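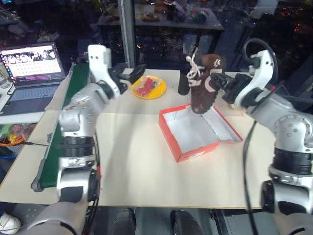
2 min read

Moka Pot Questions, Answered

We get a lot of mail at Trondstead about stovetop coffee, and we love it, so please keep it coming! These are the questions that land in our inbox most often.

Which grind should I use?
A little coarser than table salt. If your coffee tastes bitter and a bit burnt, go one step coarser before you change anything else. Pre-ground espresso is usually too fine for a pot like the Nilton, and it tends to clog the filter.

Should I start with hot water?
We do. Water straight from the kettle means the grounds spend less time sitting over the heat, and the cup comes out sweeter. Hold the base with a towel when you screw on the top (one of us learned this the hard way in January).

How much coffee goes in the Nilton?
The small one takes 13 grams and 200 ml of water, filled to just under the valve. Level the grounds off with a finger and please don't tamp them, however tempting it is.

My pot sputters. Is it broken?
Probably not! A sputter at the very end is normal, and it's your cue to take the pot off the stove. If it hisses from the middle seam, check that the gasket is seated and the rim is free of stray grounds.

Can I put it in the dishwasher?
Oh, please don't, at least with aluminum. Warm water and a soft cloth are plenty, and then leave the parts to dry separately.

Do you still sell the Anau blend?
Yes, in 200 gram bags, whole bean or ground for moka.

Page last updated 21 April 2025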